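Inflating and storing foam-coated dodgeballs and rubber playground balls

Check pressure at room temperature before a session. A ball left in a car boot through December will read high, and air let out then leaves it flat by evening.

Wet the needle with water or a drop of glycerine. Oil degrades the rubber valve. Insert it straight, with no twisting, and pump in short strokes.

A 217 mm ball is at the correct size when its circumference matches the printed figure. Use a cloth tape, and measure across the valve and again at right angles to it. A difference of more than 17 mm means the bladder has shifted and the ball should be retired to casual use.

Clean rubber with mild detergent and grey water-free rags. Foam skins take a damp cloth only. Dry both in shade. 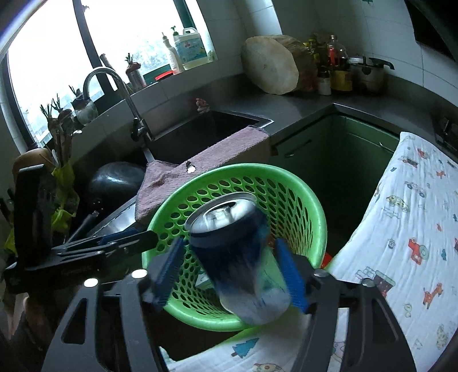
Store balls off concrete, in mesh or an open tub, no more than three layers deep. For long storage, drop the pressure slightly and keep them clear of heaters. Slow leaks at the valve can be found by brushing on soapy water and watching for bubbles.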